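骑车长途旅行，过州界（省界）前后补给和露营怎么安排？
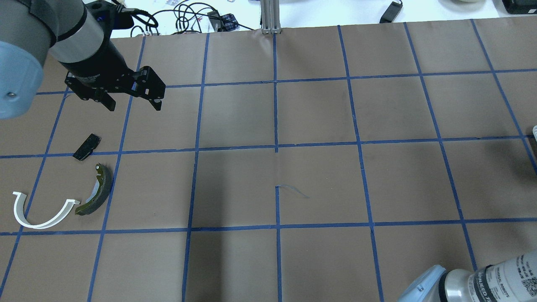
蓝色胶带在牛皮色纸面上贴出的方格

发帖：半路补胎

八月份打算和朋友两个人骑车走一段，路线要穿过四个州，全程走县道和乡村公路，尽量不上高速。之前只在国内骑过短途，最长一次七天，每天晚上都能住到镇上的旅馆，所以没带过帐篷。

这次想露营为主，有几件事没弄明白：

一是每个州对自行车上路的规定是不是差很多，比如路肩能不能骑，高速有没有允许骑车的路段。我查了两个州的网站，写法完全不同，看得有点乱。

二是到了傍晚还没到营地怎么办。有人说可以找镇上的公园，有人说会被赶走。

三是水。地图上有一段中间只有一个叫 Plollov 的小镇，前后都没有别的标注，不知道镇上有没有店。

车是普通的旅行车，前后都能装驮包。希望走过类似路线的人说一下实际情况，谢谢。

Yi-an Nam

规定确实各州不一样，不用全背下来。我的做法是每进一个州之前，晚上花一点时间把这个州交通部门的自行车页面看一遍，只记三样：高速路肩能不能骑，夜间灯光要求，头盔要求。有些西部的州在没有替代道路的地方允许骑高速路肩，但到了城市附近往往又禁止，入口处会立牌子，以牌子为准。

露营的事，小镇公园能不能睡要问。先去镇公所，下班了就打当地警局的非紧急电话，说清楚几个人、骑自行车、住一晚、早上几点走。我问过很多次，多数答应，也有不答应的，不答应的一般会告诉你去哪里。有一次在 Cideler，接电话的人让我们去棒球场边上搭，还提醒草坪的喷灌是凌晨四点开，让我们靠看台那边。没问就搭的那次，半夜被喷醒，睡袋湿了一半，第二天只好在洗衣店待了一上午。

教堂也可以问，傍晚去比较容易碰到人。私人土地不要自己进去，看着像荒地的也常常有主。

Plollov 我没有走过，不能乱说。这种只有一个名字的点，有时候只剩几户人家和一个粮仓。出发前打电话给前一个镇的加油站问，他们最清楚。问不到就按那里没有水来准备。八月中午很热，我一个人那种路段会带大约7升，早上天刚亮就走，中午找阴凉休息，下午晚一点再骑。两个人的话水不要全放在一辆车上。

另外过州界的时候注意时区，有的地方一过去就差一个小时，小店关门时间要重新算。我吃过这个亏，到 Vellen 的时候杂货店刚锁门，晚饭吃的是燕麦片加冷水。

路面也会变。有的州路肩很宽，过了界牌马上就没有了，或者路肩上压了一条震动带，载重骑上去很难受。后视镜建议装一个。

大胡子老陈

楼上说得差不多了。补充一点，人的态度差别也挺大。我们那次前一个州开车的都让得很远，过了界就有人按喇叭，再往后一个州又有人停下来送西瓜。不要因为头一两天碰到的人就下结论。

帐篷买自立式的，公园里很多地方地太硬，地钉打不进去。

还有狗。乡下的狗不拴，追车的很多。下来推着走，把车隔在中间，一般就不追了。

慢慢骑

看你体力了，我觉得住汽车旅馆最省事，露营睡不好第二天骑不动。Kwon 那边好像有一家便宜的，不过是好几年前的事，不知道还开不开。

半路补胎

谢谢各位。时区这个完全没想到，已经记到路线表里了。非紧急电话我先把沿途几个镇的都抄下来。Plollov 前一个镇的加油站打过一次，没人接，晚上再打。

Yi-an Nam

没人接的话试试当地邮局，上午打，小镇邮局很多只开半天。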